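Dyeing with whatever's in the garden

I have fallen completely down the natural dyeing hole, and I'm having the best time! It started in August when my neighbour Anel Tshabalala handed me a bag of brown onion skins over the fence at Petthorpe and told me to boil them. Forty minutes later I had a pot of liquid the colour of strong tea and a cotton pillowcase that came out a glorious burnt gold.

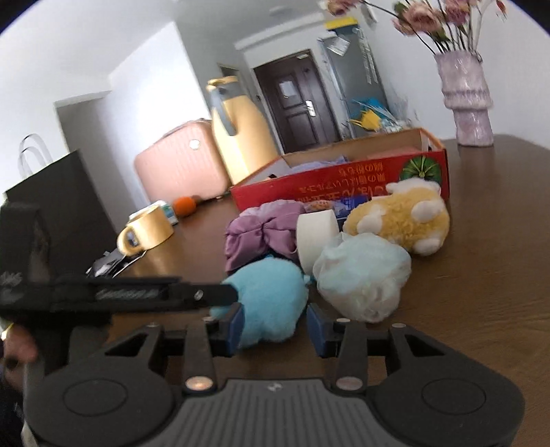
Purple is the colour I'm chasing now. I've tried red cabbage (gorgeous in the pot, grey on the line), blackberries and a fistful of old hibiscus petals, and the nearest I've come is a sort of bruised pink. What I'm after is a proper soft lavender, like the crumpled cloth behind the blue plush toy, and I'm told logwood chips will get me there. I've ordered a small bag!

Wool has been much kinder to me than cotton. It drinks the colour up, and even my weakest baths have given me something worth knitting with. I did 5 skeins in one weekend and my kitchen smelled like a wet sheep, but oh, the yellows. Marigold heads are the winner there, fresh or dried. 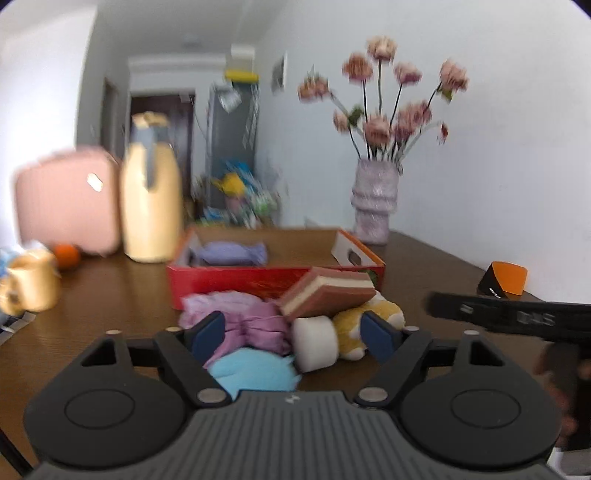
What I'm trying next

Avocado stones, for pink. I have 6 in the freezer and I'm eating toast as fast as I can. After that it's eucalyptus leaves on silk, if I can find a scarf cheap enough to ruin.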